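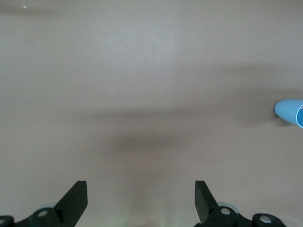
Braven 公布桌面抓取示范数据的首批采集结果

6月 | Braven 新闻组

Braven 今日公布其桌面操作学习项目的首批数据采集结果。该项目由 Braven 与夹爪部件供应商 Stidix 合作进行,目的是为一套学习型抓取系统积累由人工操作产生的示范样本。首批共录得示范1,414条,经复核后保留1,160条,其余样本因录制中断、任务标注不符或操作员中途放弃而剔除。

采集工作在 Braven 位于 Marchetti 大楼的实验室进行。操作员通过遥控方式驱动机械臂,在桌面上接近、夹取并放置单件日常物品。腕部相机与关节读数同步记录,每条示范从夹爪张开、尚未接触物品时开始,到物品放定、夹爪退回时结束。浅蓝色的圆柱形物品是首批任务中的目标物之一,横放在米灰色桌面上,夹爪为黑色双指结构。

项目负责人 Katia Ruggiero 表示,首批任务有意选得简单。“一张桌子,一件东西,两根手指。我们想先弄清楚操作员之间的差别有多大。同样是拿一个横放的圆柱体,有人从正上方下去,有人先绕到侧面,两种做法都留在数据里。”

按照采集规程,目标物每录完一条即更换位置和朝向,其中包括只在腕部相机视野边缘露出一部分的情况。Ruggiero 说,这类起始位置在早期试录中数量偏少,系统训练后遇到目标靠边时容易停住不动,因此正式采集时单独列为一类,共保留34条。团队计划在下一批中继续增加。

桌面照明没有做特殊处理。夹爪和机械臂在桌面上投下的阴影随姿态变化,Braven 未对画面做去影或增强,原始图像与关节数据一并存档。桌面上的细小碎屑也不要求在每条录制前清理,规程只规定更换目标物时擦拭一次。

标注由两人分别完成。第一人标出接近、闭合、抬起和放下的时间点,第二人在不看前者结果的情况下重做一遍,时间点相差过大的样本退回讨论。Braven 称,退回最多的是“闭合”这一步,原因是夹爪手指会遮住接触位置,单看腕部画面难以判断手指何时碰到物品。团队后来改为同时参考夹爪开合读数,退回数量有所下降,但没有完全消除分歧。

未抓成功的示范没有一律删除。操作员若在同一条录制内自行纠正并完成任务,样本予以保留,并加注“重试”标记。Stidix 方面负责提供夹爪维护记录,记录内容包括手指更换和连杆紧固的时间,供后续分析时对照。

首批数据目前仅供两家公司内部训练和评估使用。第二批采集将于夏季开始,目标为再保留1,000条示范,并加入两件物品同时在桌面上的任务。Braven 计划在第二批完成后,向提出申请的研究机构开放部分样本,申请条件届时另行公布。

关于 Braven
Braven 从事桌面机械臂的控制软件与数据采集工具开发,客户包括小型装配车间和教学实验室。

媒体联系
Braven 新闻组,Marchetti 大楼

相关新闻
Braven 更新遥控操作台软件,新增录制暂停功能
Stidix 与 Braven 签署夹爪部件供应协议
Rernach 标注工具开始支持多路时间轴
Katia Ruggiero 谈操作员培训:先练慢,再练稳

订阅 Braven 新闻邮件,每月一封,可随时退订。
本网站使用 Cookie 以改善浏览体验。继续浏览即表示您同意我们的 Cookie 政策。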